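Triltach Project Report: Unloading Dishes with a Humanoid Arm
Robotics Club, Kitchen Tasks Group
16 Jul 2025

1. What we set out to do

The club picked dish handling as its project last November. The pitch was that Triltach, our name for the arm and the software on it, would learn to move dishes between a sink and a dishwasher by copying a person. I joined as the one who did not think this would work, and I was asked to write the report anyway.

The training method is simple to describe. Someone guides the arm through the task, the software saves the run, and the model is trained on the saved runs. We collected 2,000 runs. After we threw out the ones with missing joint data or a bad start position, 985 were left. That means more than half our collecting time produced nothing we could train on, and I think the next group should read that number before they read anything else.

2. The work area

We used one kitchen counter with a steel sink and a dishwasher under it. 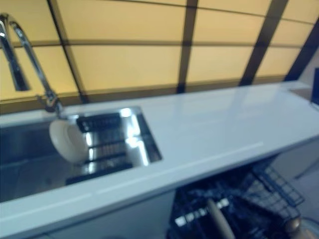 The choice of kitchen was argued over for weeks. Half the group wanted a plain table with foam blocks. I voted for the real kitchen because a foam block tells you very little about a plate. I still think that was right, but it cost us. Polished steel and shiny white counters are hard on depth sensing, and our first model, Janetti, often placed the rim of a dish well away from where it was. Changing the exposure settings helped a little. I don't believe it fixed the problem.

3. Models

Janetti was trained on all the usable runs at once. Lagman used the same runs but split the task into reach, grasp and place. Ireck was Lagman with a slower approach speed near the sink.
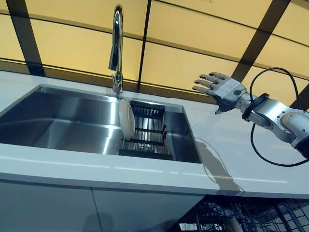

Ireck did best in our tests, and the group was very happy with it. I would be more careful. We gave each model 40 attempts, all in the same kitchen, and the person resetting the dishes knew which model was running. Small differences in how a plate is set down could explain part of the gap. We also changed the speed and the grip force in the same week, so we can't say which one mattered.

4. What I would not claim

The club's poster says Triltach "can do the dishes." It can't. It can pick up certain dishes from certain positions, and a person has to stand by the stop button. We had 3 emergency stops during testing, all on the reach back over the counter, and we never found the cause of the last one.

5. Next steps

Repeat the Ireck and Lagman tests with the speed change alone. Have someone outside the group reset the dishes. Fix the joint data logging before collecting any more runs. Take the line off the poster.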